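3.2 Table coverings and noise

The second part of the study concerned the sound of small objects put down on shared tables in the Toom reading rooms.
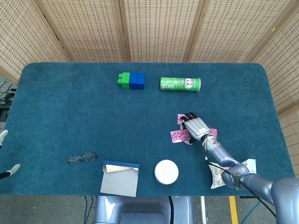 Figure 4. Carpet-covered table with toy building blocks, a can and a folded cloth; room divider behind.

We compared bare tables with tables covered in short-pile carpet. In total 564 contacts were recorded in 16 rooms, and 48 of them were removed because a door was closing at the same moment. The covered tables gave a duller sound, and the readers seated nearest to them complained less often. The difference was clear for hard objects and small for cloth. The dividers were kept in the same position during all recordings, so their effect cannot be separated here. It is treated in Section 3.3, together with the measurements from the Gestier building.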